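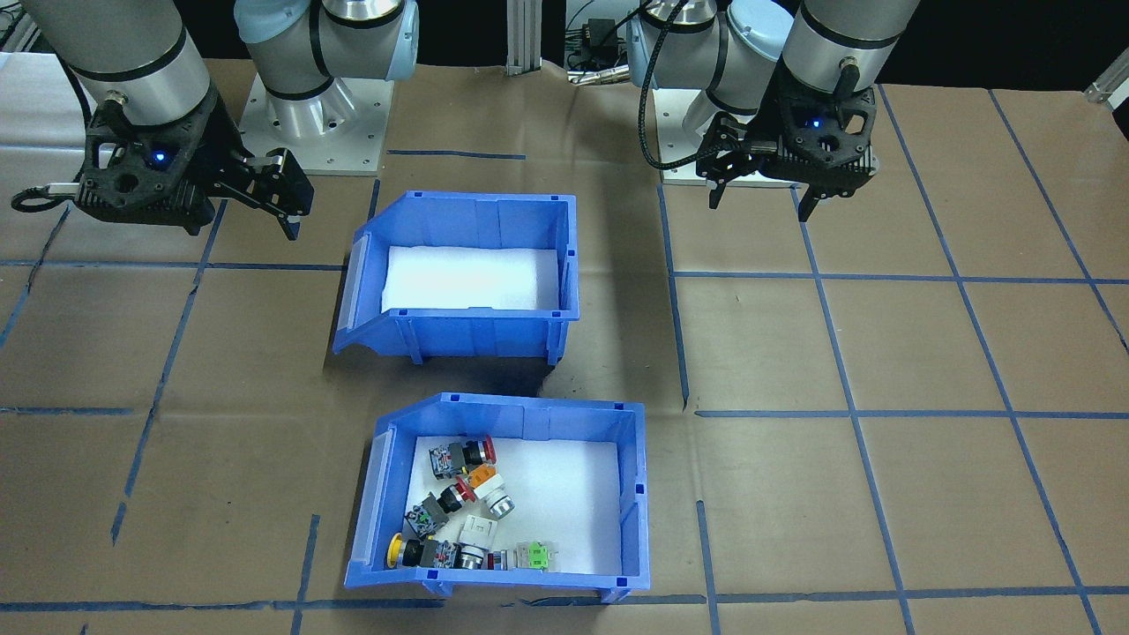

The Claltbridge Film Archive is a regional collection of amateur, industrial and forgotten cinema, held in a former seed warehouse in the market town of Claltbridge. It keeps 2673 titles, a fair number of which have been watched by someone other than their makers.

History

The archive grew out of the private hoard of Derek Fairclough, a projectionist at the Celtwood cinema, who took home whatever the distributors forgot to collect. When the Celtwood closed, Fairclough's family asked for their dining room back, and the town council offered him the warehouse at a rent of £80 a year. The offer was made in December, before anyone had looked at the roof.

Kalliopi Spahić succeeded him as keeper. She introduced a catalogue, replacing Fairclough's system of remembering, and found seven copies of the same newsreel about turnips.

Collection

The best-known holding is the Matić bequest, a run of home-made thrillers shot in and near Patanden by a dentist and his patients. Three survive complete. The fourth lacks its final reel, and local opinion is divided on whether this counts as damage.

Other holdings include road safety films, carnival footage and a silent comedy with the intertitles in the wrong order.

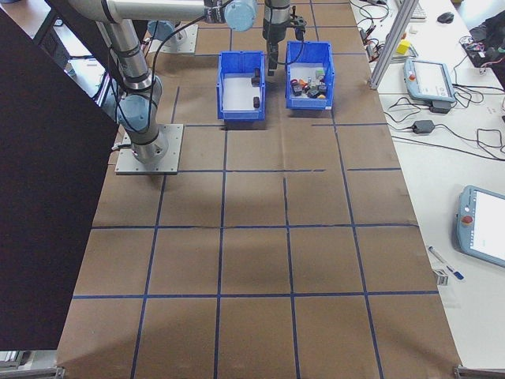
Selection

One title is added to the archive's "Kept List" each year after a public vote. Listed films are copied first and stored on the dry side of the building. The rules bar voters from nominating films in which they appear, a clause that cut the number of nominations by more than half.

See also

Celtwood cinema
Patanden Film Circle
Turnips in newsreel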